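How a Robot Club Teaches Two Arms to Share a Job

Picking up a piece of fruit is easy for you. You look at it, you reach out, and your fingers close at the right time. You have been practicing since you were a baby. A robot arm has not had any practice at all when it comes out of its box, so somebody has to teach it. In this article you will read how a group of students does that.

The club is called Gbeho. It meets after school from three thirty until five, and its members are in grades five to eight. The club's coach is Châu Khương, who used to fix machines in a bread factory. This year the club is getting ready for the Jomness Challenge, a contest for school robot teams that takes place in June.

What the contest asks for

Every team in the Jomness Challenge gets the same kind of job: pack groceries and put them away. Each team must use two robot arms, and the arms must work together. A team has four minutes. It earns points for each item that ends up in the right place and loses points for items that are dropped or squashed.

The rules say the items can be soft, hard, round or floppy. Teams do not know which ones they will get until the day of the contest. That is why the club practices with many different things, including fruit, plastic bags and small jars.

What is a robot arm?

A robot arm is a machine shaped a little like your own arm. The stiff parts are called links. The places where it bends are called joints. Each joint has a motor inside that turns it.

Your arm has a shoulder, an elbow and a wrist. A robot arm has joints in those places too, and often a few more, so it can twist in ways you can't. At the end of the arm is the gripper. The grippers the club uses have two fingers that open and close like tongs.

A robot also needs a way to see. Each of the club's arms has a small camera near its wrist. The camera moves wherever the wrist moves, so it gets a close view of whatever the gripper is about to touch.

The club's two arms have names, voted on by the members. The left arm is Nilimo and the right arm is Prirnen.

Why bags are hard

A box keeps its shape. If a robot knows where one corner of a box is, it can work out where the other corners are. A plastic bag is different. It folds and slides, and every time it is moved it has a new shape.

Clear bags are harder still. A camera finds things by their color and their edges, and a clear bag shows whatever is behind it. Light can also bounce off the plastic and make bright spots that confuse the computer.

Try this at home. Put a zip-top bag on a table and open it using only one hand. Now try with two hands. With two hands, each one can hold a side of the bag and pull gently. The robots do it the same way, and if one arm pulls too hard, the other one can lose its grip.
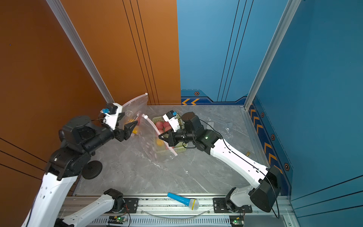 Nilimo on the left and Prirnen on the right, with a green basket in the work area both times.

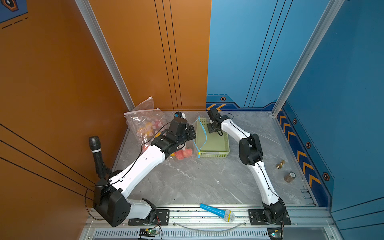 How the arms learn

There is more than one way to teach a robot. You can write a program that lists every move. That works well if the objects never change places. It does not work well with a floppy bag.

The Gbeho club uses another way, called learning from demonstration. "Demonstration" is a long word for showing someone how to do something. It goes like this:

1. A student holds a set of controls that are linked to the arms. When the student moves the controls, the arms make the same moves.

2. The student does the whole job this way, slowly. The computer saves what the cameras see and how each joint turns.

3. Another student puts the items in new spots, and the job is done again.

4. After many tries, the computer looks for patterns in everything it has saved. It builds a model, which is a kind of math recipe that says, "When the cameras see this, move the joints like that."

5. The students let go of the controls, and the arms try the job without them.

One full run of the job, from start to finish, is called an episode. The club has saved 2,670 episodes so far. Of those, 884 are about bags, because bags gave the team the most trouble.

Mistakes are saved too

In the first weeks the students erased every run that went wrong. Then Châu Khương asked them to keep some. If a gripper misses a bag and the student guides it back for a second try, the computer can learn from that. It sees what a miss looks like and what to do next.

Runs that are no use still get erased. If a student bumps the table or forgets to start the recording, that one is thrown out.

Jobs in the club

Everyone takes turns. The driver works the controls. The setter puts the items in place and steps back before the arms move. The logger writes down what happened in a notebook. The safety person stands next to the stop button and watches. The safety person does not talk to anyone during a run.

Drivers switch after 50 minutes. Moving slowly and carefully for that long makes your hands tired, and tired drivers make jerky moves. If the driver is jerky, the robot learns to be jerky.

Safety rules

Robot arms can pinch, and they don't know you are there. These are the rules on the club's wall:

Keep your hands out when the arms have power.
Tie back long hair and roll up loose sleeves.
Say "clear" out loud before each run.
Anyone may press the stop button at any time. You do not have to ask.

What comes next

The club still has work to do. The arms can be slow with new items, and four minutes goes by quickly. Before June the team wants to save more runs with round fruit, which likes to roll away, and to practice with lighting that is brighter than in the club room.

Words to know

Link: a stiff part of a robot arm.
Joint: a place where the arm bends or turns.
Gripper: the part that holds things.
Episode: one saved run of a job.
Model: the math recipe a computer builds from many episodes.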